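작업대 안내 > 설치 및 관리 > 4. 상판 관리와 소품 정리
최종 업데이트: 11월

4. 상판 관리와 소품 정리

Gondham 원목 작업대 기준. Trikau 상판도 순서 같음. 오일은 Warrier 무색 오일만 사용.

준비물: 마른 천 4장, 사포(300번), 오일, 뚜껑 있는 소품통.

1) 상판 위 물건 전부 내린다. 고무줄, 클립 같은 작은 것부터. 틈에 끼면 찾기 힘듬.
2) 마른 천으로 먼지 제거. 나뭇결 방향으로만.
3) 거친 곳만 사포로 가볍게. 전체를 다 밀지 말 것.
4) 가루 닦아내고 오일을 얇게 한 번. 고이면 바로 닦기.
5) 8시간 건조. 그동안 물건 올리지 않기. 컵도 안됨.

주의: 젖은 행주를 상판에 두지 마세요. 자국 남으면 사포질부터 다시 해야 합니다.
주의: 오일 묻은 천은 뭉쳐서 버리지 말 것. 발화 위험. 펼쳐서 실외에서 완전히 말린 뒤 폐기.

참고: 집성 상판은 나무 조각마다 색이 다릅니다. 밝은 황갈색에 분홍빛 도는 갈색이 섞이고 짧고 진한 줄무늬가 보이기도 함. 무늬 자체는 불량 아님, 교환 대상 아닙니다. 손톱으로 긁어서 걸리면 그건 흠집이니 3)번으로.
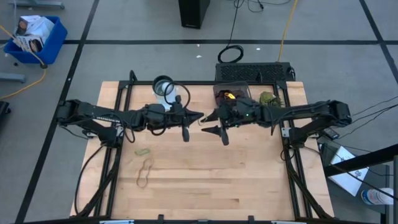

그림 4. 집성 원목 상판. 가로 방향 나뭇결, 앞쪽 가운데 부근에 짧고 진한 줄무늬.

4.1 고무줄 다루기

1) 쓰기 전에 살짝 당겨 본다. 갈라진 것은 버림.
2) 한 번에 하나씩만 꺼낸다. 나머지는 통에 두고 뚜껑 닫기.
3) 묶을 때 얼굴 가까이에서 당기지 않는다.
4) 다 쓴 고무줄은 바로 통으로. 상판에 오래 두면 여름철에 들러붙는 경우 있음.

들러붙었을 때: 칼로 긁지 마세요. 플라스틱 주걱으로 천천히 밀어내고 마른 천으로 마무리. 그래도 자국이 남으면 그 부분만 사포질 후 오일. 순서는 위와 동일.

참고: 통은 상판 구석에 두는게 편함. 손이 자주 지나가는 가운데는 비워 두세요. 통 바닥이 젖어 있으면 닦고 올릴것.

오일 재도포는 4개월마다. 건조한 방이면 더 일찍 해도 됩니다. 천에 물을 조금 묻혀 문질렀을 때 나무가 금방 진해지면 바를 때가 된 것.

문의: Gevitum 고객지원 (담당 Sivaprasad Iyengar) | © Gevitum | 맨 위로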